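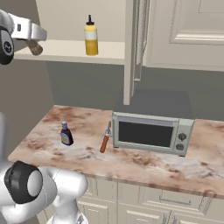
Sunday, 2020-11-01

Sim work for the robotics class, second weekend on it. Got up late, made coffee, and had the kitchen loaded by eleven. Aravind Poojary joined the call at noon and we split it the way we did last time. He drives the arm and I keep the log.

The project is still called Plellow. Professor Tsang wants the plan for the counter task by Friday and the working version in April, which sounds far off and isn't. The counter has the toaster oven on it and some small things to pick up. The mustard-looking bottle stays up on the shelf. We agreed to leave the shelf alone until the counter part is reliable.

I spent the first hour on the wrist view. When the hand faces one of the flat cream surfaces, there is almost nothing for the code to hold on to. Just cream, gray at the sides, and the two fingers at the bottom. I wrote that down as a problem for Aravind, who said it was a problem for me.

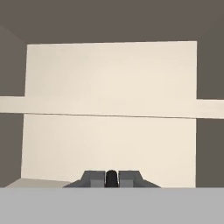
Page last changed: 2 days after first posting

We argued a little over how many practice runs to ask for. The handout says 2,000 for the whole class, shared between 5 teams. Aravind thinks we should do our part early, before the lab machines get busy. I think we should fix the grip settings first - no sense saving runs we will throw out. We went with mine, but he gets to pick the next thing.

After lunch we worked on the left end of the counter. Small jar with the blue and yellow label, small tan bottle, both close to the hand. Having two things that near each other is what I want to test, so I asked him to stay there and go slowly. I filled two pages of the notebook. My handwriting was bad by the end and I typed it all up before dinner.
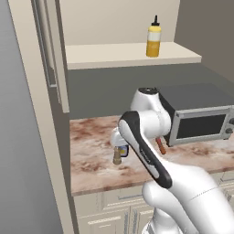 For next weekend

Ask Tsang if we can change the starting pose.
Send Aravind the typed notes.
Rename the log files so they sort right.
Return the Rudeler book to the library - it's overdue.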